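July, 4:40 pm
Posted by the Damgaard floor desk to the cell-practice list

Re: draft rules for table work, sections on speed and floor

Quick reply before the van goes, sorry for fragments. Quoting the bit I'm answering, rest snipped.

> We at Sevstead have read the draft twice and mostly like it. Three
> things bother us. First, the slow zone near a table edge. You say the
> arm drops to slow speed before the gripper gets over the edge, but you
> say nothing about the base or the head. Our operators keep the arm slow
> and then swing the whole machine, and the gripper ends up moving just
> as fast as before. Is that a breach or not? As written we think not.
>
> Second, cables. "Keep floor tidy" is not a rule. Nobody can be held to
> it. Either name a distance or name a person.
>
> Third, the log. 643 runs since we started filling in the sheet and I
> doubt anyone has reread a tenth of them. If the sheet is for show we
> would like to stop.

OK. In order.

1. Speed. Yes it's a breach, or it should be, and you're right the text doesn't say so. We wrote it back when everything at Damgaard was bolted down and the arm was the only thing that could move. Proposed new wording:

"Within the edge zone the limit applies to the gripper as measured against the table, whatever is producing the motion (arm, torso, base, head mount)."

Clunky but I think it covers it. Samik wanted a separate limit for each joint and I really don't. People will not read a table of joint limits with a job waiting. One number, at the gripper, against the table. If you can't measure that on your setup then base parked, full stop, before the arm goes in.

Also the head. Head turns don't move the gripper but they wreck the picture, and if the operator is working off the head camera they are reaching half blind while it settles. So: no reaching during a head turn. Wait for the picture to hold still, THEN reach. We had this as advice, I want it moved up to a "must". Zalik objected last time that it costs them time on every pick. It does. Still want it.

2. Cables. Fair. How about:

"No loose cable inside the area the base can reach. Cable that has to be there is taped flat or covered, and the operator names it out loud at the start check."

The naming part sounds silly, works fine here. You say "cable, front left" and the spotter says it back. No distance given becuase every base is different, and I don't want to argue over a figure for another month. If Sevstead want a distance for their own site put it in the site sheet.

Same goes for table legs, by the way. Splayed legs stick out past where you'd guess looking down from above, and the draft only talks about tabletops. Add "including legs and crossbars" wherever it says table. Whoever holds the master copy pls do a search and catch them all, there's at least one more in the bit on parking.

3. The log. Don't stop. But I agree nobody will read the sheets the way they are now. Suggest we cut it to 2 things per run: did anything touch that wasn't meant to, and did the operator or spotter call a stop. Plus a free line if somebody wants it. Every site reads back the ones with a yes, once a month, and posts a short note here. We tried that at Damgaard on the last batch and pulled 12 with a yes. Took me less than one coffee. Most were elbow against the table edge, boring, but boring in the same place each time, so we moved the start position and that was that.

Would still keep the old long form for anything where a person was inside the line. Not up for debate from our side.

Other stuff not in the Sevstead mail but it belongs in the same round:

- Gaps between tables. The draft treats two tables side by side as one surface. They aren't. If there's floor showing between them then things go down it, and the arm can come up or down through it too. I'd call each gap an edge, both sides, slow zone applies to both. Means that in a narrow gap you're slow the whole way over. Good.

- Tall thin things at the edge. Worst case we have. They tip if you breathe on them. Rule should be approach from the side and stop short, look, then close. And not while the base is still rolling!! I know everyone does it.

- Second arm. When one arm is working, where is the other one? Draft silent. We say tucked in, below the tabletop or well back from it, and not moving unless the task needs both. If it's below the tabletop the spotter has to watch it against the underside on the way out. That's the one I'd most like comments on, we don't have much experience with it and Samik does.

- Clutter at the back. Bottles and so on along a shelf behind the work table. Not in the task, so people forget them. Either clear it or set a back limit for the arm that stops short of the shelf. Not both, pick one and write it on the sheet.

For the gap and edge points, this is the sort of layout I mean:

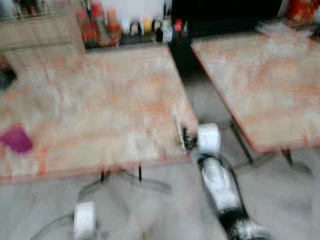
Right gripper at the edge of the left-hand table, gap to the second table alongside. Lots of motion blur.

Look at the bottles along the back as well, that's the shelf point. And the dark line on the floor at lower left, probably a cable, is the kind of thing I'd want named at the start check. One view like that tells you more than my wording does so maybe the final version gets a page of them, if other sites can send theirs. Plain views please, no arrows drawn on, the printer turns them to mud.

On stops: Zalik asked off list whether a spotter can call a stop for blur alone. My answer is yes. Anyone can call a stop for anything and it doesn't get argued until after. Already in the draft under people, but I'll copy it into the speed section so it's found.

What I need from you all:

Sevstead: say if the new speed wording does it, or send better.
Samik: second arm.
Zalik: your real objection to the head turn rule, with times per pick if you have them. "It's slow" I already know.

If I hear nothing in 2 weeks I'll take it as fine and paste the lot into the draft as is. Site sheets can stay on the old version till then, don't reprint anything yet. Somebody also asked for the draft in a format that doesn't eat the section numbers, I'll try again tonigth but no promises.

Van's here.

Damgaard floor desk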